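Ticket 2391
Product: Clirunden shape box and block set, grey cube with blue block
Location: Birndale play and learning room, second table from the window
Opened by: Abdelkrim Amrani
Status: Open, waiting for part

Problem as reported, October, morning

Hello support team at Brirnside. I am writing concerning the grey cube and the blue block which belong with it. We received the set in good condition and for the first weeks there was no complaint. Now the blue block is hard to put in the cube. The children push it, it goes in a little, and then it stays leaning to one side. When they pull it back it is sometimes stuck and they bring it to me.

I would like to know if this is a fault of the cube, or of the block, or if we are cleaning it in the wrong manner. The other pieces in the set are fine.

Reply from Brirnside support, 11:40

Thanks for getting in touch, Abdelkrim. Could you tell us how the pieces are washed and stored, and whether the block is tight in every direction or only one? Please don't sand or file anything yet, as this would affect the replacement.

Abdelkrim Amrani, 13:15

Thank you for the quick answer. I will try to reply to each point.

Washing: we wash by hand in the sink, lukewarm water, a small drop of dish soap, then everything is laid on a tea towel. I have asked my colleague Mrs. Hosseinzadeh, and she told me that one time the whole set was put in the dishwasher by mistake. She is not certain if the cube was inside or only the blocks.

Storage: in the cupboard under the bench, in the original carton. The cupboard is beside the heater. I did not think about this before you asked.

Direction: I have not checked. I will do it after the children have gone home.

Abdelkrim Amrani, 16:50

I have now made the checks. I write them in the order I did them.

I cleaned the opening on the top of the cube with a dry cotton bud. A bit of grey dust came out and also something sticky, I suppose jam or glue. After this I tried the block and it was a little better, but it still leaned.

Then I turned the block a half turn and tried again. In this position it goes down easier. I turned it back and it was tight again. I repeated this several times to be sure and the result was always the same. So it is tight in one direction only.

I put the cube on a flat table and pressed on the corners. It does not rock, so I believe the base is still flat.

I also measured with the plastic ruler, but the ruler is not precise enough to be of help. If you need a proper measure I can borrow a caliper from my neighbour.

Reply from Brirnside support, 9:05

That's very useful. If turning the block makes a difference, the block is the more likely suspect. A dishwasher cycle can put a slight twist in it. Please leave both pieces at room temperature overnight, away from the heater, then try again on a hard, level surface with the block held upright and pressed straight down.

Abdelkrim Amrani, next afternoon, 14:20

I did as you advised. The cube and the block spent the night on the shelf near the door, which is the coolest place of the room. In the afternoon I cleared the white table and put the cube there alone, so that no other toy would be in the way.

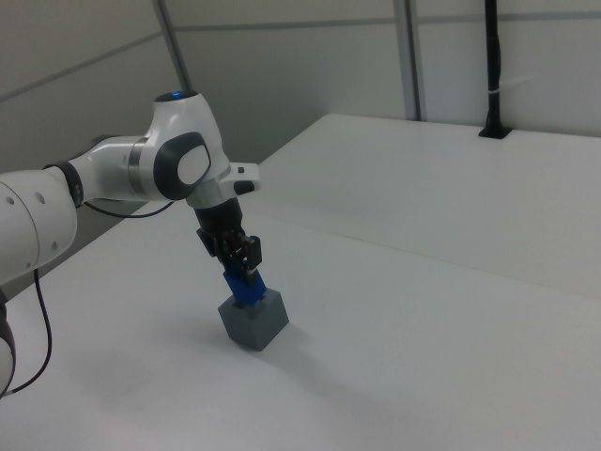 The leaning is less than before, but I would not say the problem is solved. With slow pressing from straight above I can get a good position. A child of three years does not press in this way, he pushes from the side with his whole hand, and then we are back at the beginning.

My questions are these. Is it possible to buy the blue block separately, or must I order the full set? Will a new block from this year have the same size as the old one? Also, the colour is of some importance to us. We use the blue one for a sorting game, and a different blue would be okay, but not a green.

In the meantime I have moved the carton to the other cupboard and put a note on the dishwasher.

Reply from Brirnside support, 15:35

The block is available on its own and the size hasn't changed. We'll send one in the same blue at no charge. Please keep the old block until you've tried the new one in the cube.

Abdelkrim Amrani, 15:50

Thank you very much, this is kind. Please send it to the Birndale address and not to my home, as the parcel locker there is too small for most deliveries. I will write again in this ticket when I have tried it.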